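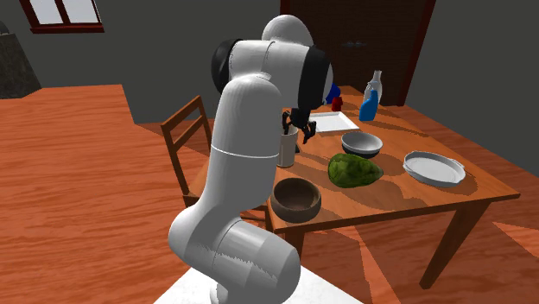

Figura 3. Entorno simulado de comedor, con el brazo sobre la mesa y la pinza abierta.

4.2. Fallos por oclusión en el agarre

De los 3424 episodios ejecutados en Kavov, los descartados por el supervisor se concentran en los objetos situados junto a otro de mayor volumen. El planificador Moltex calcula la aproximación con la nube de puntos inicial y no la corrige durante el descenso. Cuando un dedo tapa parte del objeto, la estimación de pose se degrada y el cierre se ordena con un error lateral de hasta 7 mm.
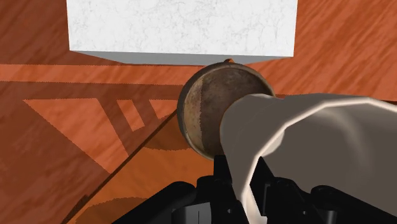 En esas condiciones, el detector de contacto no distingue entre el objeto y su vecino, y el controlador mantiene la consigna de fuerza. Korletey y Marchand habían descrito un fallo similar con dos cámaras fijas. Se añadió una parada de seguridad que abre la pinza y retira el brazo si la pose estimada varía más de 2 mm entre lecturas consecutivas. La parada no actúa cuando se pierde por completo la estimación, caso que queda pendiente.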